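Wosano wants your shed wall to sort itself out

The founder of Wosano, a Zosville company selling wall storage for home workshops, has heard the complaint before. It's plastic. It costs more than a row of nails.

"Nails are fine until you move something," she says. "Then you've got holes."

I put it to her that most people never move anything. She concedes the point, then tells me the range has 11 fittings and that buyers swap them more than I'd think. She has no figures for that. She does have one for sales, 1,093 kits to December, and she offers it twice.

The idea is simple enough. A flat grey board takes raised fixtures with openings and slots, and coloured plastic parts go with it. The blue one is a boxy piece, open along the top edge, with a ridged rail section at its upper end.
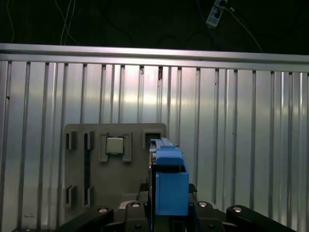 Will it hold?

I ask what happens when somebody loads a part with five kilos of screws. "They shouldn't," she says. The leaflet gives no limit, and she agrees it ought to. A new one is being written.

My own neighbour gave up on a rival system, Bosov, after nine months, when the clips went brittle. She says hers is a different plastic but won't name the supplier. "You'd have to take my word for it."

I'd sooner take a warranty. At the moment it runs for one year and doesn't cover sheds without insulation, like mine.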